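Fustarside handling cell: progress report to Hulel
Period two of the maintenance grant
Prepared by Teodoro Montes, 27 October 2023

Where we are

The cell is running. I put that first because it is the line most people read, and I would ask you to read a bit further before passing it on. "Running" means that both arms power up, home themselves and complete a session without somebody hitting the stop button on most days. It doesn't mean the faults we listed in February have been understood. Two of them have gone away, and I can explain only one.

The work plan promised three things for this period: new finger pads, a cable route that doesn't pull, and a table set-up that could be put back the same way by any member of staff. The first is done. The second is done on one arm. The third is where we have spent most of the time and where I am least convinced by our own paperwork.

Table positions

Araya's handover notes say the table "should be referenced to the arm bases at commissioning and will not require further attention". It has required attention ever since. The table moves when people lean on it, and people lean on it all day. We have been marking the top in pink pen so that stands and loose items can go back where they were. The pen is cheap and quick, and it smudges. After a few weeks of wiping down there are old marks next to new ones, and a person who wasn't there when they were drawn can't tell which to trust. 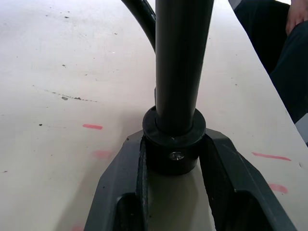 Fingers open on either side of the collar on the black pole. Pink marks, clear and faded, on the table top.

The pole is a good test of whether the positions are right, as it leaves little room for error. If the fingers come down square, the collar sits in the middle of the gap. If the table has crept, one pad touches first and the pole gets pushed before it gets gripped. The collar screw is on our check list for the same reason: a loose one lets the collar turn under the pads, and from the log that looks exactly like a weak grip. We lost most of a day to that once, changing grip settings that had nothing wrong with them.

The table top also needs more cleaning than the schedule allows. Dark specks collect on it. I had them down as pad wear and said so in the last report. I now withdraw that. We kept some of the sweepings after the pads were changed and they look the same as before, so either the new pads shed as badly as the old ones or the dirt comes from somewhere else. We haven't paid to have it tested and I don't think we should.

Finger pads

The new pads went on early in the period. The supplier's sheet gives them a long life, without saying what they were gripping at the time. Our own count has the first set reaching 62 hours of gripping before the pad on one finger began to lift at a corner. It was glued back and has held. I wouldn't call that a result yet, good or bad.

Cost of pads, adhesive and the replacement cable to date: £860. That is inside the budget line, though only just, and a second full set would take us over it.

Two arms on one item

Giter, the scheduling software, was sold to us as able to share an object between arms "without special set-up". In practice we do a good deal of set-up. Each arm has its own idea of where the table is, and when the two ideas differ the disagreement comes out in whatever they are both touching. A soft or rolling item hides it. A stiff one doesn't, and we have stopped using stiff items for shared work until the bases have been measured again.
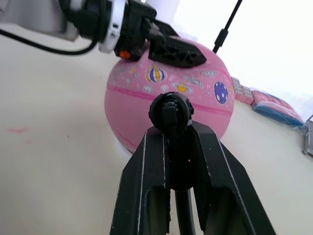
Shared handling with the pink ball: one finger pad on top, the other gripper in front and slightly below centre.

The ball is forgiving, which is why I don't put much weight on how well it has gone. Please don't read a clean run with it as evidence that the arms agree. The check I want is the dull one: bring both grippers to the same fixed point, take readings, swap the order, take them again. It has been put off twice because sessions were booked over it.

Cables are the other worry with the arms this close. They need slack to turn and there is nowhere tidy for the slack to go. We have shortened the loop on one arm and clipped it back. The other is waiting until we know whether the shorter loop causes trouble of its own at full reach.

Curved and slippery items

Glossy rounded shapes remain the hardest thing we ask of the pads. The dotted surface grips well on flat sides and much less well on a dome, where only a small patch is in contact. Closing harder helps up to a point. Past that point the item squirts out upwards, and the log still records a successful close, which says something about how far the log should be believed.

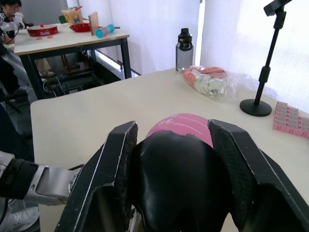 OUTSTANDING ITEMS

Re-measure both arm bases against the table. Needs a clear morning and nothing else on the table. Not yet booked.

Replace the pen marks. I have been asked to look at printed stickers. They peel. Small drilled stops would be better, but Araya says drilling affects the warranty on the table, and I have asked for that in writing.

Grip check after closing. At present the cell takes finger travel as proof that it is holding something. Giter's support desk has said a fix is on the way. They said so in February as well.

Second cable loop. On hold, as above.

Clear the table between jobs. Bottles, bags and stands build up along the far side and the arms have to work round them. It's on the daily sheet, and the daily sheet gets ticked whether or not it has happened, so I have started checking it myself before the first session.

Spare pads. I would like your agreement to move money from the training line to cover one more set. Training was meant to be given by Araya and has been postponed at their end, so the money is sitting there. If you would prefer to wait for the table measurements before deciding, we can manage on the present pads, provided the glued corner holds.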